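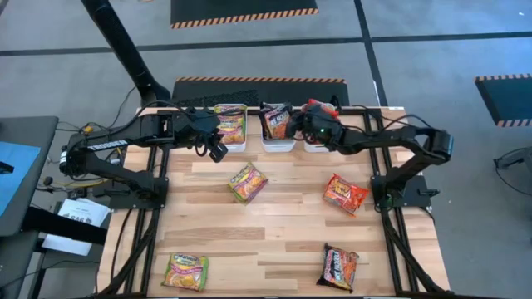

Instant noodle packets being sorted into three white containers on a wooden worktop.

Sorting Instant Noodles for Shared Kitchen Shelves

This guidance is issued to residents and kitchen staff at Stemside and Tangen. It sets out how individual noodle packets are to be sorted, stood upright and placed on the communal shelves. It replaces the sheet circulated in March.

What you will need

A clear stretch of worktop, three square containers of the same size, a dry cloth, a marker pen and a roll of plain labels. The containers should be deep enough to hold a packet on its end with the top edge still showing. Shallow trays allow the packets to slide forward and should not be used.

Preparing the packets

Remove individual packets from any outer multipack wrapping. If cooking instructions or allergen details are printed only on the outer wrapping, cut out that panel and keep it with the packets. Lay everything flat on the worktop with the printed fronts facing up.

Check the date on each packet. Those past their date are to be set aside and entered in the kitchen book. Feel along both end seams and put aside any packet that has split. A packet in which the noodles have broken may still be shelved provided that the wrapper is sound.

Sorting

Place the containers in a row along the far edge of the worktop, leaving the nearer part free for the packets. Choose one packet of each main kind and stand it in a container as a marker. The remaining packets are then matched to it.

Sort by flavour and strength as printed on the packet. Wrapper colour is a poor guide: makers use red for beef, prawn, kimchi and plain chilli alike, and two yellow packets may be quite different products. Vegetarian packets must have a container to themselves, even where there are only a few of them.

Filling the containers

1. Hold the packet by its upper edge and lower it in on its end, front outward.
2. Place packets with the earliest date at the front.
3. Stop when the packets begin to press against one another. A packet should lift out without bringing its neighbour with it.
4. Write the flavour group and the earliest date on a label and fix it to the front of the container.

Cup and bowl noodles are kept on the lower shelf and are not covered by this sheet.

Upkeep

Containers are to be emptied and wiped with a dry cloth once a month. Seasoning powder left in the corners should be removed before refilling. Queries about shelf space at Tangen should be addressed to Refilwe Nkosi, and those concerning Stemside to Kieran Brennan.

Issued 22 November 2019

Contact the Kitchens Office | © Wastska Residential Services | Back to top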